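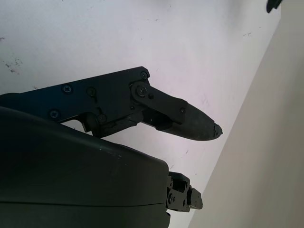

Cahier d'atelier – mai – base de données des locations saisonnières

Reprise du nettoyage des fiches, export complet de 762 annonces. Objectif : sortir la version 6 du modèle de fiche avant l'ouverture des réservations d'été.

Distances

Le champ « distance à la plage » reste le plus mauvais de la table. Trois conventions cohabitent : mètres à vol d'oiseau, minutes à pied, et texte libre (« à deux pas », « tout près du port »). Le script de conversion traite les deux premières. Pour le texte libre, je laisse le champ vide et la mention part dans le descriptif. Melur Hutapea voulait convertir « à deux pas » en 200 m ; refusé, on a déjà eu des réclamations sur Darlow, où le sentier contourne la falaise et double le trajet.

À faire : recalculer par l'itinéraire piéton pour Darlow et Drurkendale. Pour le reste, le vol d'oiseau suffit provisoirement, à condition de l'écrire sur la fiche.

Couchages

Écart entre capacité annoncée et somme des lits sur une partie du lot Trokitz. Cause trouvée : le canapé convertible est compté 2 dans la capacité et 0 dans le tableau des lits. Corrigé à l'import. Le lit bébé ne compte plus nulle part, il passe en équipement.

Reste une maison à Drurkendale annoncée pour 9 personnes avec des lits pour 6. Pas une erreur de saisie d'après le propriétaire, il parle de matelas d'appoint. Fiche ramenée à 6 – à revoir s'il envoie l'inventaire.

Calendriers

Le flux de Gunnlaugsson renvoie la date de départ comme nuit occupée. Résultat : une nuit perdue entre deux séjours, et l'arrivée le jour même du départ précédent est impossible à réserver. Décalage appliqué de notre côté, borne de fin exclue. Testé sur les séjours courts, pas encore sur les semaines complètes ni sur le passage à l'heure d'hiver.

Temps de synchronisation : plus de 9 minutes pour le lot entier. Trop long. Essayer l'appel incrémental, documenté chez eux mais jamais activé sur notre compte.

Divers

– Frais de ménage : séparer obligatoire et optionnel, le total affiché est faux quand les deux sont remplis.
– Animaux : « nous consulter » n'est pas une valeur, prévoir « sur demande ».
– Demander à Melur la liste des codes de commune, l'ancienne a des doublons.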